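How to hang a small group show in a borrowed room

Posted 2019-03-04 by Bo-ram Pyo

Quick version, because I keep getting the same emails. We've put up the Pundenham show a few times now and the order of work hardly changes. Copy what's useful.

Before you touch a wall

Get the list of works from every artist in writing. Title, year, medium, height, width, depth, how it hangs. Depth matters. Ye-rin So once sent us a flat-sounding "mixed media on board" that stuck out so far the door wouldn't open past it.

Ask for sizes WITH the frame on. Write it in capitals. Half of them will still send you the size of the paper.

Measure the room yourself. Don't trust the floor plan the venue sends. Mark sockets, radiators, light switches, fire exits. Fire exits stay clear, no arguing.

Paper first

Draw each wall to scale on graph paper. Cut out the works to the same scale. Push them around till it stops looking crowded. I can do 23 pieces in the long room at Talpur, and that's tight.

Start with the biggest piece on each wall, then the one people see first from the door. Everything else fits in between. Prints and small drawings can go in pairs, one above the other. Oils mostly hate that.

Don't sort by artist unless you have to. A-yeong Um's ink pieces looked dull all together and much better next to the big loud canvases. She was cross for a day, then she wasn't.

Hanging day

Bring: two levels, pencils, soft eraser, tape measure, picture hooks in three sizes, spare D-rings, wire, cotton gloves, step ladder, tea. More pencils than you think.

1. Lay everything out on the floor against its wall, on blankets. Face up if it's under glass. Stand back at the door. Swap things now, not later.

2. Pick a center line. Eye level, more or less, and keep it the same for the whole room. Middle of each work sits on that line, not the top edge.

3. Measure from the top of the frame down to the wire, with the wire pulled tight as if it was hanging. Call that the drop. Half the hieght of the work, minus the drop, plus your center line. Thats where the hook goes.

4. Two hooks for anything wide. It stops the tilting.

5. Outside pieces first, then the middle one, then split the gaps.

6. Level. Walk away. Level again.

Old plaster crumbles. Bit of masking tape over the spot before the nail goes in helps some. If the hook wobbles, move it, don't pack the hole with paper like I did at Stollness. 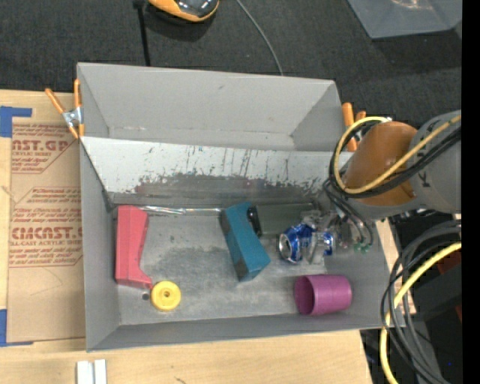
Labels

Type them all at once, same font, same size. Artist, title, year, medium, price if it's for sale. Right side of the work, low enough not to compete. Have a second person read them against the list. Bilal Azar caught a $300 watercolor I'd put down as $70.

Lights

Last, always. Aim from the side a little so the glass doesn't glare. Check from a kid's height too.

Taking it down

Labels off first, into an envelope. Wrap in the same stuff it came in, tick it off the list, get a signature when it's collected. Next one goes up in April and I still have a print of Seon-mi Yeo's under my bed from the last one, so please, the signatures.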